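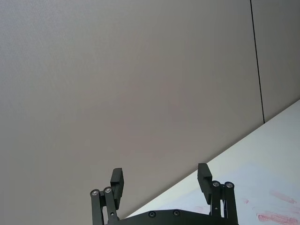
Ticket 611: Left arm pauses before closing, open day table
Opened by: Soledad Gallagher
Assigned to: Taner Uysal
Site: Humlow, demo room
Status: Resolved, one follow-up open

Summary

We have the open day coming up in May and the two-arm table is the one everybody asks for. In rehearsal this morning the left gripper took a long breath between "go" and closing. Sometimes it closed late, sometimes it skipped the close and the sequence timed out. The right arm was fine every time. I would love to have this one running for visitors, so please shout if you need hands, I'm in the building until late!

Steps to reproduce

1. Start both arms from the Condar panel.
2. Load the visitor sequence (ball and paper).
3. Run it at demo speed. At slow speed I never saw the fault.

9:40 - Taner Uysal

Thanks Soledad, lovely clear report. Pulled the panel log. 206 close commands to the left gripper since the last restart, and the late ones are bunched together near the end. That smells like a connection or a timeout to me more than a mechanical thing. Can you leave the arms powered and not restart the panel? I'm coming down with the laptop.

10:15 - Taner Uysal

Joints report healthy and there are no faults on the arm side. Opened and closed the fingers by command with nothing between them, and they travel the full distance both ways. So the gripper can do it, it's just getting the message late.

Checked so far:

- Power cycle of the gripper alone: no change
- Speed limit in the sequence: correct
- Payload setting: correct
- Cable from the wrist to the gripper: reseated the connector at the gripper end and made sure the loop had room to move
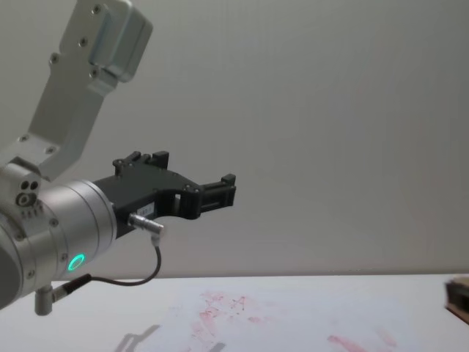
10:50 - Emmett Abernathy

Jumping in because I wrote the visitor sequence and I'm very fond of it. Taner, look at the reply timeout. I set it at 500 ms when we only had one arm on this table. With two arms talking through the same panel the left one answers second, and at demo speed it could be missing the window. The value is on the Devices page, under the gripper's name, and you have to save it for each arm separately (I forget this every single time).

11:05 - Taner Uysal

Emmett, that's a great catch. The log has a reply at 1,136 ms on one of the bad closes, more than double the limit. Reseating the cable didn't cure it either, I had two late closes right after. Raising the timeout to 1500 on both arms and rerunning.

11:30 - Soledad Gallagher

Sat in for the rerun and it was such a pleasure to watch. The late closes are gone from the log so far. I also tried the bit where one arm keeps hold of the red ball while the other moves in over the sheet of paper. Kids are going to be glued to that. Could we slow the approach slightly there? From the front row it's hard to tell which arm is about to move.

11:45 - Emmett Abernathy

Yes! Easy to do. Approach speed is its own line in the sequence, so it won't touch the timing of the close. Change saved as a new version, please load that one and leave the old one where it is in case we want it back.

Please don't swap the paper for a fresh sheet until we've finished testing. I'd like every run on the same setup.
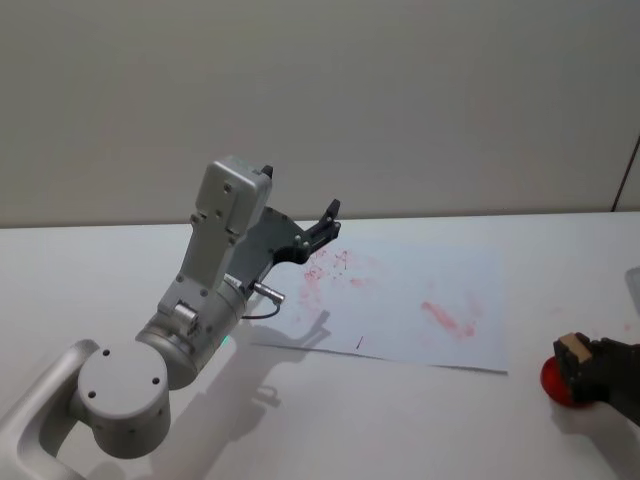

Resolution

Reply timeout raised from 500 to 1500 ms on both arms. Approach speed reduced in the visitor sequence. Full sequence repeated at demo speed through lunch with no late or skipped closes in the log. Soledad has confirmed from the visitor side.

Follow-up

- Asmaa Radwan to copy the new timeout into the backup profile, so a panel restore doesn't bring the old value back.
- Taner to run the sequence once more on the morning of the open day, before doors, and add the log to this ticket.

12:55 - Asmaa Radwan

Will do the profile this afternoon. Is the talk still at 2:00? I want to bring the whole Wetus group over to see both arms going - they've only ever seen the single one.

13:10 - Soledad Gallagher

Still 2:00, and yes, bring them all. I'll put out more chairs.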